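Module 4 : préparer l'achat d'une cellule robotisée
Atelier Rernen, notes de cours, version du 22 mars 2018

4.1 Le besoin avant le catalogue

On commence toujours par écrire la tâche en une phrase. Exemple pour notre projet : « prendre un petit objet sur une assiette et le déposer à un autre endroit du plan de travail ». Si la phrase contient deux fois le mot « et », il faut probablement séparer en deux tâches et chiffrer chacune.

Ensuite on note la charge utile, la portée, l'ouverture de la pince et la place disponible au sol. La charge se calcule avec la pince montée. C'est l'erreur que je corrige le plus souvent dans les dossiers.

4.2 Les postes du budget

Bras et contrôleur : demander deux devis, par exemple à Grelitier et à Beaudoin, avec le même cahier des charges.
Pince : dans notre dossier, 3737 euros hors taxes, doigts de rechange non compris.
Licence de simulation : 15 postes pour la salle, renouvelable chaque année.
Formation des opérateurs : huit heures, à placer avant la réception du matériel.
Livraison : jusqu'à 114 jours chez Selcombe. Pour une mise en service en juin, la commande doit donc partir très tôt.

Ne pas oublier l'alimentation électrique, la fixation et l'assurance. Ces lignes sont petites, mais le service financier refuse de les ajouter après la signature.

4.3 La simulation comme étape d'achat

Avant de signer, on place le modèle du bras dans une pièce virtuelle et on vérifie trois choses : l'accès à l'objet, l'espace autour du poignet, le passage des doigts près des bords. Un bras trop grand pour un comptoir étroit se remarque vite à l'écran, et le changement de modèle ne coûte alors que quelques heures de travail.

La simulation ne remplace pas l'essai chez le fournisseur. Les frottements et l'usure des doigts y sont mal représentés.

4.4 Travail à rendre

Établir un budget d'une page pour la tâche du point 4.1, avec une colonne « achat » et une colonne « coût annuel ». Joindre une vue de la simulation, pince proche de l'objet.
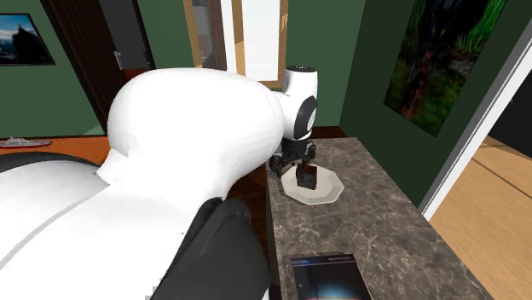 Figure 4.1. Vue de simulation : pince ouverte au-dessus du bloc sombre, assiette posée sur le comptoir.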